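Home Forums Builds Troubleshooting Members Search

We use cookies to keep you logged in and remember your settings. Accept / Manage

Posted in February by Leonor Serrano in Troubleshooting > Grippers and End Effectors

Left hand lets go of tools when the wrist rolls past a certain point

leonor_s wrote:

Hi all! I have been reading this board for ages and I finally have a fault worth posting, so I'm weirdly happy and also pretty annoyed.

Setup is a two-armed humanoid with legs and torso, parallel grippers on both wrists. The job we are running is a tool tidy: pick a hand tool off the table, carry it to the pegboard, hang it up. I love this task. It looks like nothing and it is full of horrible little problems (hooks! handles that are fatter at one end! shiny metal!) and when it goes right it is the best thing you'll see all day.

The fault: the left gripper opens by itself partway through a carry. It doesn't fling the thing, it just relaxes, and the tool slides out. It happens when the wrist roll joint is turned a long way out. The log says the gripper position command never changed. There's no error code and no warning on the operator screen. A second later it closes again on thin air as if nothing happened, and the arm carries on to the board and very carefully hangs up nothing at all.

In the last batch of 80 carries it dropped 6. All left hand, none on the right. The worst one was a pair of pliers that went off the front edge of the table and landed close to Celeste's foot. She was standing where we all stand.

Things I have tried: turned the grip force up, swapped the finger pads, reloaded the gripper settings, ran the same motion with nothing in the hand. With nothing in the hand I have not caught it yet.

Ideas very welcome, including rude ones.

frade_a wrote:

Great write-up. My money is on the cable before you tell me another thing. Is the gripper cable external on your unit, or does it go down through the wrist? If it's external, how much slack, and where is it clamped?

Also please put the thing on hold until you know. An arm that opens its hand without being told to is a stop-work fault where I am.

leonor_s wrote:

External, on both sides. It leaves the top of the hand, makes a loop and comes back along the arm. The left one has a much bigger loop than I remember giving it. I pulled a still from the head camera from during a run so you can see how it hangs.

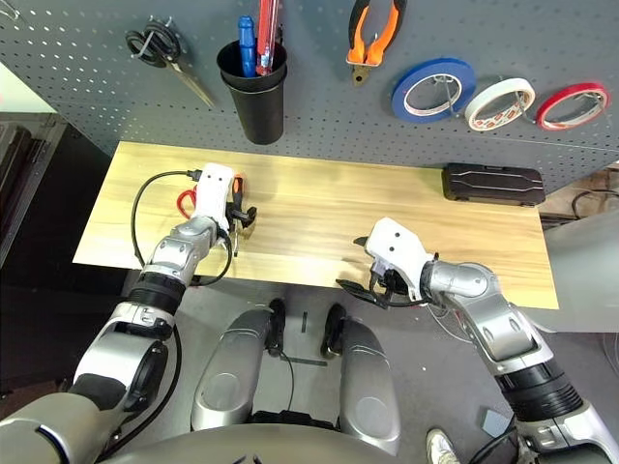

Leonor Serrano
Manipulation technician, Jolham Robotics Workshop
Member – Grippers and End Effectors

Look at the black cable on the left hand. It goes from the top of the gripper, down over the tabletop, then curves back toward the wrist. When the wrist rolls out, that loop has to go somewhere, and I think it is either dragging on the wood or pulling on the connector. The right hand has a few thin wires hanging below it too, so I'm not proud of that side either, even though it hasn't dropped a thing.

carola.albers wrote:

Oh, that's a lovely clear view, thank you! So many fault threads here are three words and a blurry phone shot.

I'm going to disagree with Arnaldo a bit though. You have an orange-and-black handle in the clamp and a red handle in there or right next to it. Are you carrying two tools at once? If there's a second handle near the fingers, you could be getting a real mechanical slip: the fingers close on the fat one, the other one works as a wedge, the wrist rolls, the weight shifts, and out it goes. That would also explain why you can't get it to happen with an empty hand.

leonor_s wrote:

Fair question. Some of the carries start from a pile, and the hand can come away close to a neighbor. We don't plan for two. I went through the drops again and only two of the six had another tool anywhere near the fingers. The pliers that fell off the table were on their own.

frade_a wrote:

And a slip wouldn't show the fingers opening. Leonor, when you say it relaxes, did you watch the fingers move, or did you only see the tool fall?

leonor_s wrote:

Watched them move. I have side video of one drop and there's daylight between the pads before the pliers start to go. I should have put that in the first post, sorry!

carola.albers wrote:

OK, then I'll back down on the wedge for the main fault. I still think it's a second problem sitting behind the first one, so please don't lose it. But fingers opening with no command in the log sounds like the gripper lost power or lost its bus for a moment and woke up in its default state. What does yours do on power-up?

leonor_s wrote:

It opens to home and then goes to the last commanded position. OH. So open, then closed on thin air, a second later. That's the whole fault right there, isn't it? I have been staring at grip force for days.

trudyt wrote:

Jumping in from the safety side. I'm glad you're getting somewhere, and the detective work is fun to read, but I want to go back to the part where pliers landed next to a person.

I can see a white sneaker in that picture, down by the right side. So somebody is standing within easy reach of the right arm while it is over the front edge of the table. What is your standoff distance supposed to be during a run? And who has the stop button?

The cable is the cause of the drop. The injury, if you'd had one, would have come from where people stand.

frade_a wrote:

Slightly unfair, Trudy. It's a bench task with light hand tools, and someone has to reset the table between carries. We stand close on ours as well. Reduced speed and a person holding the stop is normal practice in a lot of shops.

trudyt wrote:

I know it's normal, and I'm not trying to tell anyone off. Reduced speed helps with being hit by an arm. It does nothing for a falling screwdriver. Resetting the table between carries is fine if the arms are parked while you do it. My problem is with being in there during the carry.

leonor_s wrote:

No offense taken at all. Our sheet says one step back from the table while the arms are moving, and I think we have all been letting that step get smaller. Celeste has the stop on a strap around her neck. She didn't press it when the pliers fell because by then they were already on the floor.

celestelobo wrote:

Hi, owner of the foot. It's fine and so am I. I jumped, I said a word, and I picked up the pliers after Leonor had parked the arms.

I do agree with Trudy though. The step back is easy to forget when you're excited and want to see if the hook goes through the handle. I've put tape on the floor now, so we'll have a line to stand behind.

One thing about the cable: I think the loop got bigger when we had the left hand off to change the finger pads. I put it back on. I remember feeding the cable up from below and I didn't redo the clamp nearest the wrist. So that could be me.

carola.albers wrote:

Celeste, you're a treasure for saying so. That's the sort of detail that closes these threads.

When were the pads changed compared to the first drop?

celestelobo wrote:

Before. Leonor changed them again after the drops started, but the first change was mine. I checked the counter in the log and the hand had done 3,311 open-close cycles since then when the first drop happened. So it didn't go bad right away.

frade_a wrote:

That fits a connector wearing or backing out little by little. Test for you, with arms clear and everyone behind the new tape line:

Nothing in the hand. Log supply voltage at the gripper if you can get it, and bus errors as well. Roll the wrist slowly to the far end and hold. Have the fingers closed, since a reset with the fingers already open won't look like anything. Then do the same with the cable lifted clear of the table by a bit of cord.

leonor_s wrote:

Fingers closed!! My empty-hand test had them open the whole time. No wonder I never caught it. Doing this tonight.

leonor_s wrote:

Back, 9:40 pm, very pleased.

Wrist rolled out with the fingers closed and empty: opened on the third try. Supply voltage at the gripper dips to nothing for a blink and then comes back. With the cable held up on a cord I got 8 clean rolls in a row.

Then I took the connector cover off (power off, arms resting on the stands). The plug on the left hand isn't fully seated and the latch on one side is cracked. I can move it with a fingernail. The right one is solid.

So: clamp left off, loop got long, loop dragged on the table, plug worked loose. I have a new latch housing coming from Rodelis, and until it gets here the left arm is tagged out and we're running right-hand only.

carola.albers wrote:

Beautiful! Please run the batch again with the new housing before you call it fixed though. Eight rolls is nice but your fault rate wasn't high to begin with.

leonor_s wrote:

Yes, full batch again, same tools, same start positions. I'll post the numbers whichever way they go.

trudyt wrote:

Nice find. My last request, and then I'll leave you in peace. The latch is a part that can crack again. What bothers me more is that the hand can lose power, open, wake up and tell no one. Can you make the arm controller stop when the gripper drops off the bus? And can you change the wake-up so it holds where it is?

frade_a wrote:

Stop on bus loss, yes, that should be a setting. I'd argue about the hold, though. If someone has a finger in there and you kill the power to free them, you want it to open. We had this out on the Sandoval build and went with open on power loss, stop the arm, and sound the buzzer.

trudyt wrote:

On power loss, OK. On waking up again I'd still want it to do nothing until an operator says so. Closing on its own a second later is the part I like least, with a hand reaching in to catch whatever fell.

frade_a wrote:

No argument there. Wake up and wait.

leonor_s wrote:

I found the bus loss setting. It was set to "log only", and the log it writes to isn't the one I was reading, so that's another evening gone! It's set to stop now. The wake-up behavior is in the gripper firmware, so I have written to Gamex to ask if it can be changed. For the moment I've put a check in our own task code: if the hand reports a restart, the task ends and the arms stay put until someone clears it on the screen.

celestelobo wrote:

Tested it by pulling the plug on the right hand with the fingers empty. The arm stopped and the screen went red. I also redid both wrist clamps, and I'm adding "cable loop checked, clamp done up" to the pad change sheet with a box for initials.

carola.albers wrote:

And the two tools in one hand thing?

leonor_s wrote:

On the list! New thread once the left arm is back, I promise.

Page 1 of 1 Reply Watch thread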